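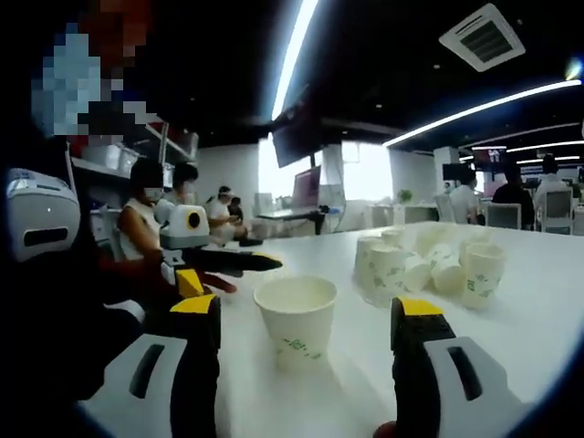
What size cup do I get if I just ask for "a coffee"?

The middle one. If you wanted the big one, say big. We gave up on Italian names for sizes after the till staff started making up their own.

Where are you?

Under the railway arches at Jukbridge, second door after the tyre place. If you reach the canal you've gone too far, and if you're in the canal you've gone much too far. Maps still calls us Bedeck, who sold curtains here before us and whose post we continue to receive.

When are you open?

7.30 in the morning until 4. The machine goes off at 3.45 for cleaning, and the person cleaning it will be polite to you at 3.50, but you'll feel it.

Do you have wifi?

Yes. The password is on the chalkboard, in Tove Thygesen's handwriting, so allow yourself a few attempts. There's a two-hour limit at busy times. One gentleman wrote most of a novel at the window table on a single flat white, and we weren't even in the acknowledgements.

How does the loyalty card work?

Nine stamps, tenth drink free. You can't combine two half-full cards, you can't backdate stamps for drinks you remember having, and a photo of the card is a photo. Old Bedeck vouchers are for curtains.

Where do the beans come from?

Our house blend is roasted for us by Brasura, who also do the decaf. The guest coffee changes when the last bag runs out. Tasting notes on the bag are the roaster's own. If you can't find the apricot, have a biscuit.

Is the decaf any good?

Better than it was in February, when we were trying a different one. Thank you to everyone who wrote in.

Can I bring my own cup?

Please do, and you'll get 20p off. It has to be clean when it gets to us. It also has to fit under the spout, which rules out the vase.

Can I bring my dog?

Dogs are welcome at the front. Jytte Hauksdóttir bakes at the back and would like it kept to one species.

What's in the buns?

Cardamom, butter and a good deal of sugar. They contain gluten, milk and egg. We bake with nuts most days in a small kitchen, so we can't promise anything is free of them. The oat slice is vegan. The cheese scone has never been vegan, however you phrase the question.

Do you cater for meetings?

We do, within walking distance, with 2 days' notice. The Damgaard building counts as walking distance if you book the lift for us.

Can I hire the place for a party?

Evenings only, up to 30 people. Email us with a date and tell us whether there will be a band. There was a band once and we hadn't been told.

Are you hiring?

Sometimes, and there'll be a card in the window when we are. Drop a CV in before 11 or after 2.

Last updated: February

14 shares | 4 comments

Related
Our allergen list
How to make a decent pot at home
Lost property: umbrellas, mostly
Why we stopped doing pumpkin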